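Subject: Re: [readers] November pick – Jostholm, the letters chapters

Starting on the second half of Jostholm since most of us are past the flood by now. I have the 549-page Fendo edition, so my page numbers may not match yours.

My problem is with the letters. There are 25 of them, all from the sister, and we only ever get her side. The first few work well. After that I started skipping to the signature to see how much was left.

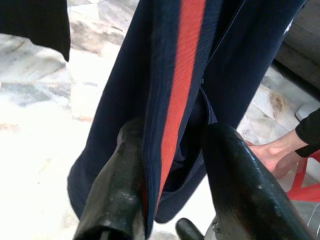
Shirima wrote:
> I disagree about the letters. She lies in nearly all of them,
> and you only catch it if you go back to the harbor chapters
> and compare. The coat she says she sold is on her back in
> chapter 4. I don't think skipping them is fair to the book.

OK, I missed the coat. I went back last night and it is there, one line, when she gets off the ferry. That does change how I read the letter about the rent.

I still think the author leans on it too much. By the time the brother opens the trunk we already know what he will find, and then we wait three chapters for him to find it.

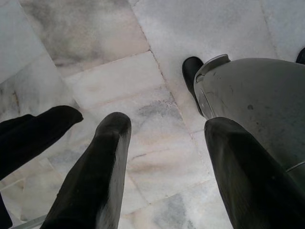 The trunk scene itself is good – short, and he says almost nothing. I would have ended the book there. What we get after it is the trial, which reads like it came from a different novel.

On the film, I saw the Karkeck version years ago and it drops the letters completely. The sister gets one long scene in the kitchen, talking while she does the laundry. It was a plain set, with a black T-shirt on a blue hanger and an empty red one next to it, that sort of ordinary room, and it told me more about her than the whole trial does.

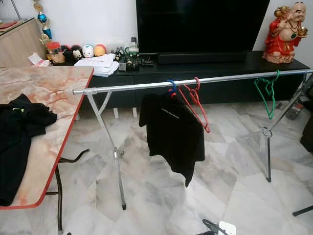 Does anyone know if the longer cut is still around? I only know the one with the narrator, and the narrator is a mistake. I'd watch it here with the black shirt still on the rack if somebody has a copy.

For next time, can we decide whether we are reading the afterword? It's long in my edition and gives away the first book.

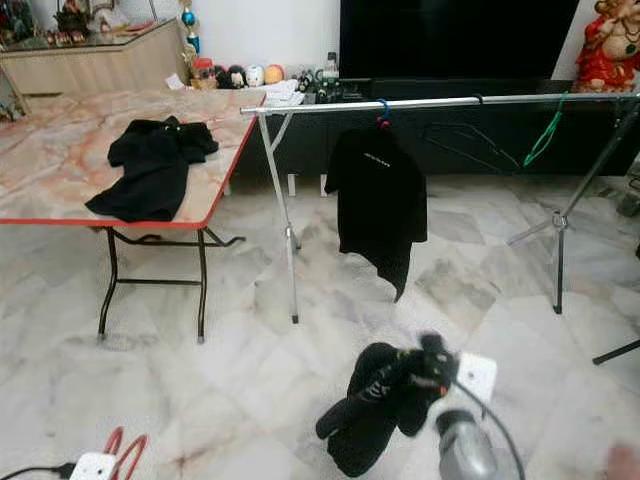
It also explains the name of the ferry, so there is a case for it. I'm fine either way.

--
readers list, message 3624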